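Home News Season Tickets Education Contact
Search this site Enter keyword Go

Last updated 18 Jun 2019

STINIER CHAMBER OPERA TO OPEN ITS NEW SEASON WITH "THE SALT ROAD"

I've been waiting a long time to write this one, so forgive me if I run on a bit! Stinier Chamber Opera is opening its next season in January with the first staging of "The Salt Road," a new one-act opera by Bit-na Choo, and I get to direct it. It runs for six nights at the Oten Theater, which holds 199 people if we use the side benches (and we are going to use the side benches).

Some of you will remember Bit-na's songs from our spring concert two years ago. I cornered her in the lobby that night and asked if she'd ever thought of writing for the stage. She said she had a story her grandmother used to tell, about two sisters who carry salt over a mountain pass and fall out halfway. I asked her to send me 20 minutes of it. She sent the whole first half, in pencil, and I had to buy a magnifying glass to read the viola part.

The piece is for five singers, a small chorus and a band of 20 players. That's a lot of people for the Oten pit, so the percussion will sit up in the left-hand box. We tried it with a borrowed set of timpani and I loved it – the storm music comes at you from over your shoulder. The older sister is sung by Bit-na Cheon, a mezzo with a huge, dark low register and very good boots for the mountain scene. Yes, we have two Bit-nas in the room. We go by Choo and Cheon at rehearsal and everybody still turns around.

It's sung in English, with titles on a screen above the stage, and it lasts an hour and a half with no intermission. Please use the restroom first! The bar will stay open afterward, and the cast usually comes down once they've got their makeup off.

The set is pretty bare, mostly a long ramp and a lot of white cloth. I wanted room for the chorus to move, and I wanted the voices up front where even the back row can catch the words. The duet on the pass is the hardest thing in the score. The two sisters sing the same tune a beat apart for nearly six minutes, and if either one drifts, we all go home.
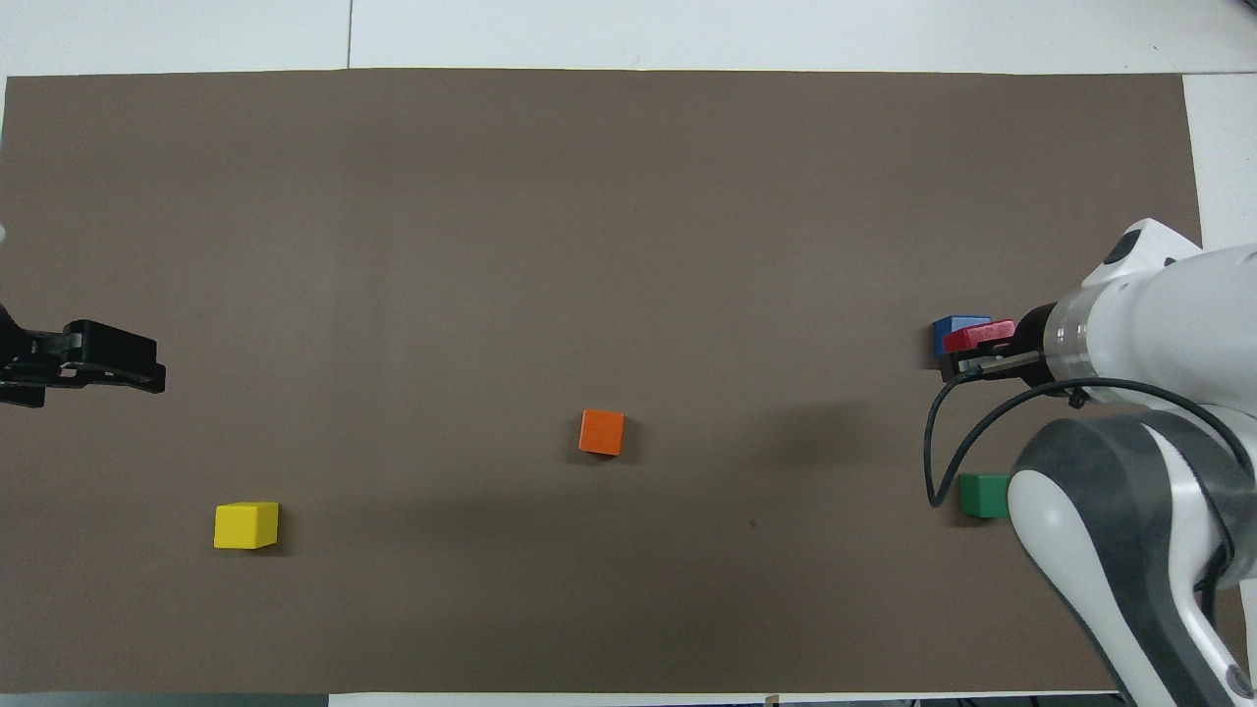

Choo told us after the first full sing-through that she had expected to cut that duet by half, and that hearing it in the room had changed her mind. She did ask for a slower start to the final chorus, so we're working on that, and the basses are thrilled to have somewhere to breathe.

Tickets go on sale this week at the Oten box office and on our website. Seats on the side benches are $20, and you'll see the conductor better than you'll see the ramp, but I'd sit there myself. School groups can come to the dress rehearsal free if a teacher writes to us first. A big thank-you goes to the Skillard Fund, which gave us $2000 toward copying the orchestra parts. No more pencil!

Press seats and interviews with the composer or cast can be arranged through the Stinier office. Just ask for the director – I'll pick up if I'm not in rehearsal.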